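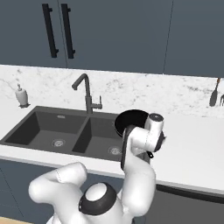
Seasoning on carbon steel skillet comes off in flakes after every acidic dish

Asked in Cookware and Kitchen Care
November 3, 2021
Tags: carbon-steel, seasoning, rust

I have a Whitcombe carbon steel skillet, bought new in the spring. I stripped the factory wax with hot water and dish soap, dried it on the burner, and applied four coats of flaxseed oil in the oven at 450 F, one hour per coat. The surface was hard, black and even.

It held up for eggs and potatoes. Then I made a tomato sauce that simmered for 30 minutes, and when I washed the pan the coating came off in flakes over most of the base. Bare gray metal underneath. I stripped it again, repeated the same procedure, and got the same result with a lemon and caper sauce.

Things I have ruled out:
Dishwasher (never used).
Steel wool (never used on the finished coating).
Soaking (the pan is washed and dried right after cooking).

Is the oil wrong, or the temperature, or is this normal for acid? My stove is a glass-top electric, if that matters.

3 answers

Answer 1 (accepted), score 188

Two separate problems.

First, acid. Seasoning is polymerized oil. Long contact with tomato, wine, vinegar or citrus weakens its bond to the steel and then attacks the steel itself. A splash to deglaze at the end is fine. A 30 minute simmer is not, on any brand of carbon steel. Use stainless or enameled for sauces.

Second, flaxseed oil. It dries to a hard film with little flexibility. The pan expands and contracts, the film does not follow well, and it lifts in flakes. Thick coats make this worse. Canola or grapeseed gives a softer looking finish that tends to wear thin gradually.

What I would do:
Strip back to bare metal. Partial flakes will keep lifting under a new coat.
Wash, dry, and warm the pan in a 200 F oven for ten minutes.
Rub on canola oil, then wipe it off with a clean cloth until the metal looks dry.
Bake upside down at 450 F for one hour. Let it cool in the oven.
Repeat once or twice, then cook with it.

On a glass-top, preheat on medium-low. Fast heating on a small element can also warp the base.

Comment: Confirming the flaxseed part. Same flakes on a Skudmont griddle, gone after switching to grapeseed.

Comment: Does the brand of oil matter? I have Orik canola.
Reply: No. Any refined canola.

Answer 2, score 4

Mine did this too. I just scrub off the loose bits with coarse salt and keep cooking. It looks patchy but eggs don't stick. I don't think the oven step is needed at all if you fry in it often.

Answer 3, score 0

Get a Grerel nonstick and stop worrying about it.

Comment: The question is about carbon steel.

Update from the original poster: Stripped and redone with canola, two thin coats. Brown and slightly uneven, no flakes so far. Will report back in December.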